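Forums > Shop Floor & Lab > Robot Safety and Good Practice

Do we need written rules for a two-arm tabletop setup?

Teodor Marinescu
I've inherited a bench with a pair of small arms that fold cleaning cloths. The previous owner of this job left me a login, a mug and a page of rules that reads, in full, "be careful." Our insurer at Rivemmont would like something a bit longer. Where do I start? I don't want a 200-page binder, mostly for reasons of shelf space. Specific things I'm unsure of: who's allowed to reach in, what to do about cables, and whether a paused arm counts as a stopped one.
Last updated Saturday

15 comments

Usside
Buy a cage. Problem solved.
2 comments

Myroslav Mykhailiuk
A cage is fine if you never plan to touch the cloths again. For the rest of us, start with a risk assessment of your own bench. The arm maker's paperwork covers the arm. It doesn't cover your gripper, your table, or the intern who leans on it. Write down what each arm can reach, how hard it can push, and what happens when the power goes. Some small arms simply flop when the motors let go, and you want to learn that with your hands elsewhere.

On your last item, paused is not stopped. A paused arm is waiting for a command, and somewhere there's a laptop with a cat near it. Our rule is that hands go in only when motor power is off and the person reaching in is the one who switched it off. If two people are at the bench, one of them is the operator and says so out loud. It feels silly for a week.

The stop button goes where you can hit it without reaching across either arm. Ours spent its first month behind the monitor, where it was very safe from accidental use.

Cables get their own check before every session. Move each arm slowly through its full range and watch for anything that pulls, snags or drifts in front of a gripper. Leave enough slack for the wrist to turn, tie down the rest, and deal with any connector that's dangling before you start.
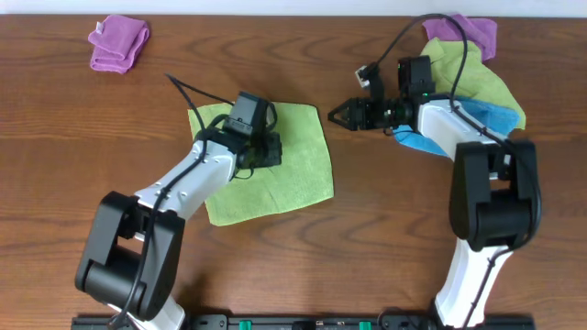
Then agree on how the cloths are put out. Decide whether a heap is allowed, which arm may enter the middle of the table, and what the other one does in the meantime. We wrote "one arm in the middle at a time" on a card and it has survived two managers. Anything that lands under a forearm stays there until power is off, however easy it looks to grab.

Last thing: log the near misses, including the embarrassing ones. Ours live in a spreadsheet called Peñalver, after the bench, and the whole rulebook came out of it. It fits on both sides of one sheet. Your insurer will probably ask for a signature and a revision month, so leave room for those at the bottom.
31 shares

Lemier
Mostly agree with Myroslav. I'd add speed. Keep a slow setting for anything new and make people ask before they raise it. Also check which standards apply where you are before you let anyone call the arms "collaborative." That word depends on the whole setup and the job it's doing, and our sales guy still thinks it's a color option.

Teodor Marinescu
Thanks, both. I've moved the stop button. It was behind the monitor.
4 comments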